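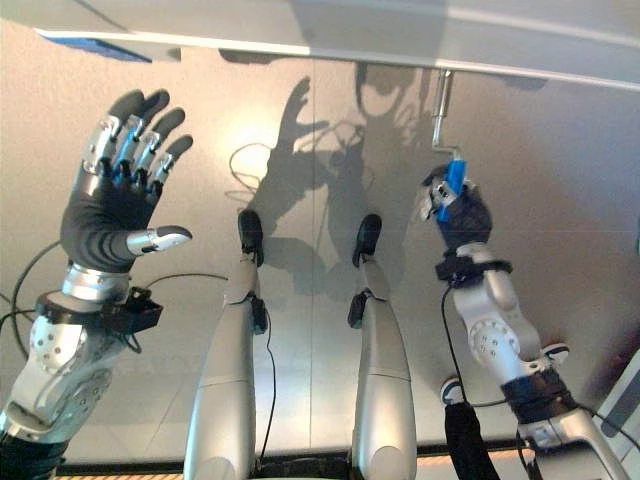
Tsz-kin Tsang
Betr.: Wartung der Hände an Zelle Likach. Die Fingergelenke werden alle 500 Betriebsstunden geprüft. Der Handschuh ist hierfür vollständig abzunehmen; am geöffneten linken Arm betrifft dies das dunkelgraue gerippte Gewebe über Handfläche und Handrücken.

Trurkden_Service
Dem Intervall wird widersprochen. In unserer Zelle lag das Spiel nach 70 Stunden am blauen Griff bereits über der Toleranz.

Flondik21
Bitte zuerst die Kabelführung am Handgelenk prüfen.

Tsz-kin Tsang
Zur Kenntnis genommen. Das Intervall bleibt bis März bestehen.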